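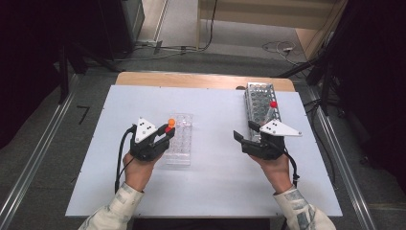
How often do the hand grippers need to be recalibrated?

Every 400 episodes, or right away if one has been dropped, had a finger swapped, or had its marker plate taken off for any reason at all. The full routine is further down, under Calibration.

Skunden bench: setup, care and repair notes
Release 2
Last edited June 24, 2021

What's in this folder

Skunden is our two-handed recording bench. A person holds a gripper in each hand and does small tabletop jobs with balls, trays and racks, and the bench records where the grippers go and when the fingers open and close. The recordings it makes are published separately as the Potetti set. This folder is about the bench itself: how to put it together, how to keep it happy, and what to do when it sulks. If you only want the recordings you can skip to Which episodes to trust, near the bottom, but please do read that part!

Files

README, this one
wiring.pdf, cable runs and connector pinouts for both grippers
plates/, drawings of the marker plates, left and right
calib/, calibration scripts and the last good result for each gripper
service_log.csv, every repair and parts swap, with the episode number it happened at
checks/, the short morning check and the long one
spares.txt, what's in the drawer and where we order it

The bench

The work surface is a flat pale board laid over a wooden table. We like the board a lot. It's easy to wipe, it keeps reflections from the wood grain out of the head view, and when it gets scratched up you can flip it over and go again. Don't tape it down. Two small clamps at the near corners are plenty, and they come off for cleaning.

Props live in a bin under the table: clear plastic trays with shallow round cells, a silver wire rack with circular openings, and the colored balls. Nothing on the bench is fixed in place except the board. Operators set the tray and rack out fresh for each batch, and a little variation in the angle is welcome. We used to line the rack up with a ruler and the data was duller for it.

The floor around the table is carpet, which eats static and hides screws. If you're opening a gripper, do it on the repair mat by the cabinet. I have lost enough tiny hex screws in that carpet to build another gripper.

Curtains stay drawn during recording. Daylight moving across the marker plates was our single biggest source of tracking dropouts in the first months, and closing the curtains fixed most of it in an afternoon, which was a very good afternoon.

The grippers

Both are Bulard hand grippers, bought as kits. They are black, wired, and light enough to hold for a long session. Each has two fingers at the front, a handle, and a white triangular plate on top with a pattern of black dots. The tracking software finds the dots and works out where the gripper is from them. The left and right plates have different patterns, so they are not interchangeable. You can physically screw the left plate onto the right gripper (it fits beautifully) and the software will then cheerfully report that your hands have crossed.

Each gripper has one cable. It leaves the body by the handle and runs past the hand and off the near side of the table. Leave a generous loop. A tight cable pulls on the wrist, and people start holding the gripper crooked to make up for it.

Starting up

Power the tracking computer first and give it time to settle. Plug in the left gripper, then the right. The order matters: the software names them in the order they appear.

Open and close each gripper all the way, three times, slowly. The two bars on the screen should travel from end to end without jumping.

Hold both grippers over the middle of the board with the plates facing up and wait for both outlines to turn green.

Run checks/morning. It asks you to touch the four corners of the board with the left fingertips, then the right. If any corner comes back yellow, wipe the plates and try again before you reach for the calibration script. It's nearly always a thumbprint.

Record one throwaway episode. Pick up a ball, put it in a tray cell, stop. Play it back. If the fingers in the playback close when yours did, you're ready to go.

Looking after it

Daily: wipe both marker plates with a dry microfiber cloth. No alcohol on the plates, ever, it lifts the black. Wipe the board with a damp cloth and let it dry before the first episode. Look along both cables for kinks. Put the balls back in the bin, and check under the cabinet for the ones that got away.

Weekly: open each gripper's side cover and blow out the slide. Carpet fluff gets in there in amazing quantities. Put one drop of light oil on the slide rod and work the fingers until it spreads. Check the plate screws with the short driver; finger tight plus a nudge is right. Tidy the power strip corner. It will be a tangle again by next week and we have made our peace with that.

Fingertips wear fastest on whichever hand does the picking. Change both fingers of a gripper together, and write it in the log with the episode number. New fingertips are grabby for their first few sessions, so expect balls to hang on for a moment after the fingers open.

Calibration

Allow a full hour and don't try to squeeze it in before lunch.

Clear the board completely, props and all. Warm the grippers up with a few minutes of opening and closing. Run calib/fingers for the left gripper and follow the prompts: fully open, fully closed, closed on the steel gauge. Repeat for the right. Then run calib/plates, which asks you to set the gripper in the printed cradle at each marked spot on the board and hold still for the beep. Do both hands even if only one was repaired.

The script prints an error figure for each gripper. Green is good. Amber means do it again, and it's usually a cradle that wasn't pushed all the way down. Red means something is loose, so go back to the plate screws. Save the result under the gripper's name and keep the old file too. Kadir Coşkun wrote a little script, calib/compare, that overlays the old and new results, and it's wonderful for spotting a plate that's slowly creeping around its screw.

Repairs we've done more than once

Finger sticks half closed. Fluff in the slide, or a dry rod. Clean it, oil it, test it. If it still sticks, look for a bent fingertip screw rubbing on the cover.

Finger reading jumps. Wiggle the cable where it enters the body while watching the bar. If the bar twitches, the crimp inside the strain relief is going. Cut back to clean wire and redo the connector using wiring.pdf, page for your side. The left one failed this way in February and we redid both while the tools were out.

Outline flickers between green and gray. Check the curtains, then the plate. A scratched dot can be touched up with matte black paint pen as long as the edge is still crisp. Otherwise print a new plate from plates/. Use matte white stock. Gloss looks lovely and tracks terribly.

Left and right swapped on screen. Unplug both, plug in left, wait for the tone, plug in right. If that doesn't do it, see the plate remark above.

Gripper dropped. It happens to all of us. Check the plate for cracks, the fingers for alignment (they should meet flat along their whole length), then do a full calibration. Mark the episode as bad and move on.

Which episodes to trust

The Potetti set has 1,520 episodes recorded on this bench. Of those, 919 come after we redid the strain reliefs, and those are the ones I'd start with. The finger readings are clean all the way through. The earlier ones are perfectly usable for gripper position, and for training on images alone they're great, but treat the left finger channel with care. The column finger_ok in the index tells you which is which.

Episodes recorded right after a fingertip change are tagged new_tips. We kept them in. The slightly sticky releases are real behavior and you may well want them.

Known rough edges

The right gripper's cable is a bit shorter than the left's. We have a longer one on order.

The head view sometimes loses the near end of the rack behind the operator's hand. Operators are asked to leave the hand where it's comfortable anyway.

checks/morning crashes if the board clamps have been left on the far corners. Move them and run it again.

spares.txt still lists the old Shehu connectors. They fit, but they don't latch. Please order the latching kind.

Getting in touch

Ka-ming Poon looks after the bench and the log. Kadir looks after the calibration code. If you're building a similar bench and get stuck, write to either of us through the issue page, and do send your service log if you keep one. We'd love to compare fingertip wear!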